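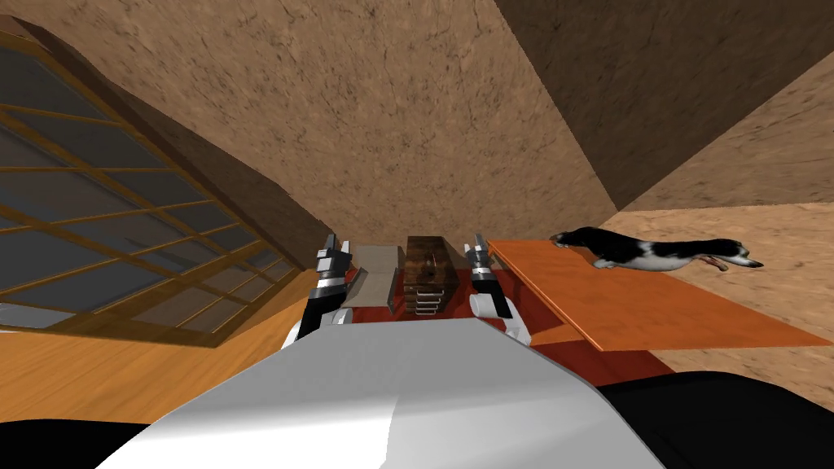

Usa Limsakul asked whether the tilted head camera was a rendering bug or a setting we chose. It is a setting. Every episode in the Clovum set draws a random camera roll at the start and keeps it to the end, and the policy is never told what the roll is.

Clovum: manipulation under camera roll
Gallery, September 2022

These are renders from our simulated two-arm tasks. The question behind the work was simple. Most policies for two-arm robots are trained with the head camera level, and on a real machine the camera mount slips, gets bumped, or is put back on at the wrong angle after a repair. We wanted to know how much of the resulting error can be removed by training alone, with no calibration step and no extra sensor.

The method has two parts. First, the camera roll is drawn fresh for each training episode. Second, the policy gets a short history of its own joint positions next to the images, so it can compare how it moved with how the picture changed. We trained on 200 simulated rooms and tested on 17 that were held out. The full test is 336 episodes. Wall textures, floors and furniture are mixed freely, and some of the combinations are ugly.

Head view, red table

The small chest of drawers stands between the two grippers, with a light gray piece next to it. Window, floor and walls all sit at the same slant as the table, so there is no level line for the policy to lean on. Ivar Sæther built the room generator and insisted on large windows — the grid of panes gives strong straight edges, and we wanted to see whether the network would use them to work out the roll. It does, to some extent. With windows removed, error in the first second of an episode goes up and then settles at the same value as before.

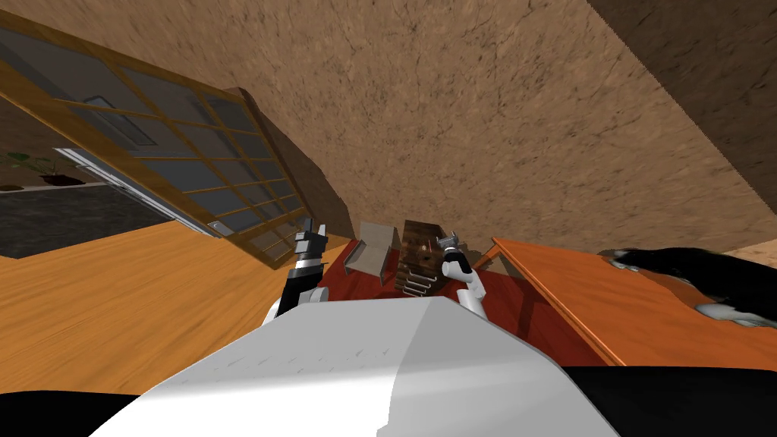
Gripper view

The close-up cameras are rolled as well, with a separate draw. The fingers are open here with nothing between them, and the paned glass runs diagonally behind the right one. Views like this carry little information about the task. We kept them in training all the same. Linnea Haugland ran the comparison without them, and the policy became worse at closing on thin handles, while coarse reaching did not change.

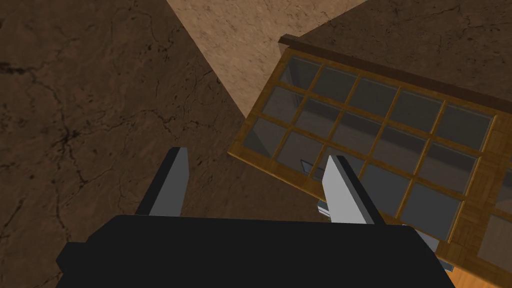

What we found

Up to 15 degrees of roll, the baseline and our policy perform the same. Past that the baseline falls off quickly and ours declines slowly. Joint history matters more than we expected: with random roll but no history, the arms drift sideways during the approach and correct late.

Two things remain open. We have not tested a roll that changes during an episode, and all results so far are in simulation. Eoin Fitzgerald is preparing the hardware runs at Flillulthorpe, planned for November.

Notes

The room generator and the list of held-out rooms are available on request from Helge Ljungberg. Please say which version of the gripper model you use — the finger geometry was changed over the summer and the older files do not load.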